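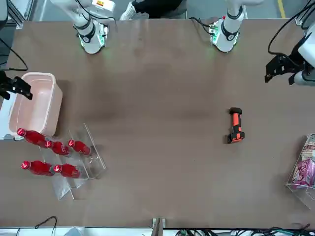

Builders at the Tranemside shared workshop have a saying, passed along to every newcomer, that the second arm costs you more evenings than the first one did, and that most of those evenings go into the table. After a few builds of our own we agree with every word of it! An arm on its own is a fairly forgiving thing. Put a partner next to it, give the pair one surface to share, and suddenly it matters a great deal where the bases stand, how the cables hang, and where you left the bin.

So this chapter is about the table. You have one working arm from Chapter 4 and (we hope) a second one that at least powers up and answers when you call it. By the end you'll have both of them standing along the far edge of a single work surface, each with its own reach drawn out on paper, taking things off a rack and putting them in a bin. It's a lovely moment when it comes together, and it's well within reach of a home builder with a drill, a tape measure and a free weekend.

What you need before you start

Two matched arms. They don't have to be bought together, but the links should be the same length. If you're working from the Zupan plans, build both from the same revision, and check the wrist bracket in particular, which changed between printings.

A table that doesn't move. Ours at Tranemside is long, brown and thoroughly scuffed in the middle, and the scuffs don't bother us a bit. A matte surface is worth having. Shiny tops throw reflections back at an overhead camera, and you'll spend the evening chasing a bright spot that your software thinks is an object.

Clamps or brackets for the edge, and a frame post or two if you plan to hang anything overhead.

Things to pick up. Start with five of the same item, ideally something glossy, rounded and a little annoying to hold. Red bottles in a clear stepped rack make a fine first exercise: the color stands out well against a brown mat, and the see-through tiers will teach you a lot about how cameras cope with clear plastic. Lay the bottles down with all the caps pointing the same way. You can mix up the directions later, once the easy version works ten times in a row.

An open bin. Pale and shallow is good. Rounded corners are kinder to a gripper that comes in slightly off.

5.1 Where to put the bases

Measure 590 mm from the center of one base to the center of the other. That is the spacing we use for every exercise in this chapter, and the worked numbers at the end assume it. You may end up liking a different spacing, and that's fine, but please do the chapter once with ours before you start moving things.

Stand at the front of the table and look across at the bases. Now decide which arm is "right" and which is "left," write it on tape, and stick the tape to the bases. Seriously, do this now. When an arm faces you, its right is on your left, and every one of us has at some point sent a command to the wrong one and watched it swing off cheerfully toward the snacks. We name the arms from the robot's own point of view throughout the book, and the Madberg control library does the same.

Next, sketch the reach of each arm. Where the two shapes overlap is the shared zone. Keep it clear for the first exercises - the rack and bin should both sit well over to one side, where a single arm can do the whole job and the other can wait.

5.2 Cables

Give every moving cable enough slack to follow the arm through its full travel, then add 30 mm. Tie it at the base and again at the upper segment, leaving a loose loop between. Swing the arm by hand, slowly, with the power off, and watch the loop. If it tightens anywhere, start over.

The cables that don't move can go under the table edge. They will tangle. Label both ends before they do, and keep the connectors where you can get at them without crawling.

5.3 First power-up with two arms

Set the speed limit in Zanora to 30 percent and leave it there until Section 5.6. Park one arm, move the other, then swap. Keep your hands off the table while anything is live, and have the stop button within reach of wherever you're standing, even if you're only going to walk around to the far side for a second to look at a joint.

Run the parking routine three times on each arm before you load the rack. Write down where each gripper stops, because Exercise 5.1 begins from those two positions.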